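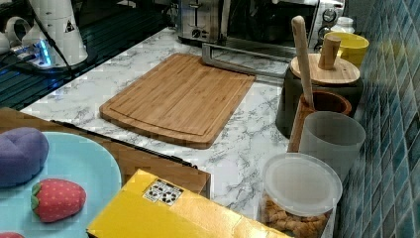 Home Notebook People Parts list Log out
Search this notebook Go

Thursday, kitchen bench
Entered by Faith Massawe

Task of the day: toy food from the plate to the cutting board, one piece per episode. Got 64 episodes saved before supper, which is our best day on this bench by a mile! Man-lok drove for the first half and I took over after lunch.

Big change from last week is that we stopped resetting the board to the same spot. Kenji's idea - turn it a bit and slide it a bit between episodes, and leave the clutter at the back alone. The Kerkuline policy we trained in September had clearly learned "go to that patch of counter" and didn't care where the board was. I really think this will fix it, and I'm itching to see the first run.

Things I noticed while driving:

The purple one is the hardest to pick. Come in across the short side and close slowly. I threw out 3 episodes where I nudged it off the plate and chased it.

Strawberry is easy, almost too easy. Hok-lam wants fewer of those and he's right, so the next batch should lean the other way.

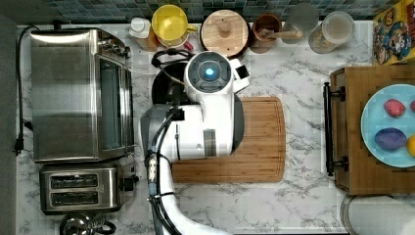
Pauses are the other thing. I stop over the board to think before letting go, and the model will happily copy that. Man-lok hardly pauses at all (his episodes are lovely to watch back, go look at the first 15). I'm going to practice with recording off before my next turn.

Marble-patterned counter gave the depth some trouble near the gray veins. Marisa is checking whether the Carnus filter helps or just smears it.

To do
- label the 2 batches separately, driver name in the notes field
- drops onto the groove: count as success or not? Ask Kenji
- copy everything to Mimimley tonight, training starts once Marisa signs off on depth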